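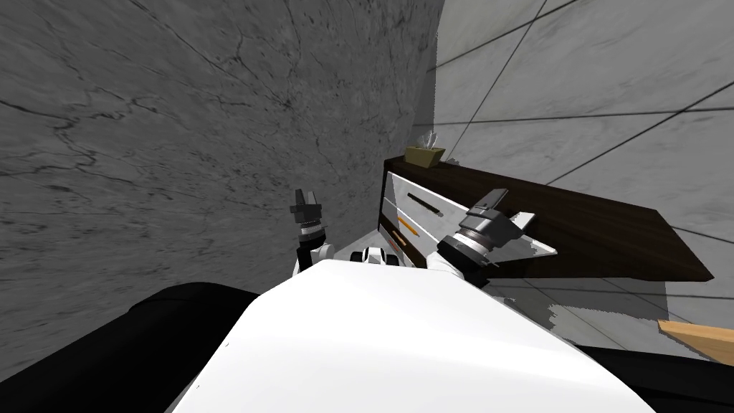 Cetov drawer tasks: gallery

Cetov is the planning and control stack we use for two-armed household robots. It takes a task such as "open the upper drawer," picks a grasp on the handle, plans a path for the arm, and then runs a controller that follows the drawer along its slide. This page covers the drawer work in simulation. Notes are by Iona Pollock. Last edited 2022-09-19.

Cabinet room

Dark wood cabinet with white drawer fronts, set against a tiled wall. The upper drawer has a thin black bar handle. The room is one of 13 layouts in the Laing set, which we use for all regression runs. Each layout has its own wall and floor textures so that the perception module doesn't learn to depend on one background.

Right arm at the drawers

The right gripper is in front of the upper part of the cabinet. Grasp candidates for bar handles come from a fitted line segment and two approach directions. The planner scores each candidate on reach, clearance to the cabinet body, and how much of the pull the arm can finish before it gets close to a joint limit. A candidate that grasps well but can't finish the pull is dropped before path planning starts. In older versions it was dropped afterward, and the run time showed it.

Left arm

Held upright, fingers pointing up, away from the cabinet. In single-arm tasks the idle arm is still in the collision model and the planner treats it as a fixed obstacle. Moving it out of the way is a separate call (park_arm) and has to be made by the task script. The planner won't do it for you.

Lower drawer

Slightly open, with an orange pencil-shaped object in the gap. Small things in a drawer opening are hard on the depth filter. The default voxel size merges a thin object with the drawer edge, and the drawer is then reported as closed. Set the fine grid on the region around the handle and the opening. It costs memory, so leave the rest of the room on the coarse grid.

Tissue box

On top of the cabinet at the far left end, by the wall corner. The box goes into the planning scene as a plain cuboid. The tissues sticking out of it are not modeled. If your task needs the arm to pass over the cabinet top, add padding above the box in the scene file.

Walls

Gray marble on one side, large pale tiles on the other. The grout lines were a problem for the first handle detector, which looked for long dark edges and took no account of depth. The current one checks that the edge stands out from the surface behind it. Wall textures can be swapped from the layout file without rebuilding the room.

Running it yourself

You need Cetov, the Laing layouts, and the Celadau viewer if you want to watch a run. Start the simulator first, then the controller, then the task script. The controller exits if it finds no joint state within 8 seconds. Logs go to the run folder along with the planned path, the executed path, and the contact forces on both grippers. To replay a run, open the folder in Celadau and pick the arm you want from the list on the left. Two runs can be loaded together for comparison.

Known problems

Pull direction is estimated from the first 2 centimeters of motion. On a stiff slide the estimate can be off, and the gripper pushes sideways until the force limit stops it.

The viewer draws contact forces for closed grippers only.

Drawer state is not saved between tasks. Set it again in the script.

The Brodbridge branch has a fix for the pull direction and will be merged in October. Door tasks are on a separate page.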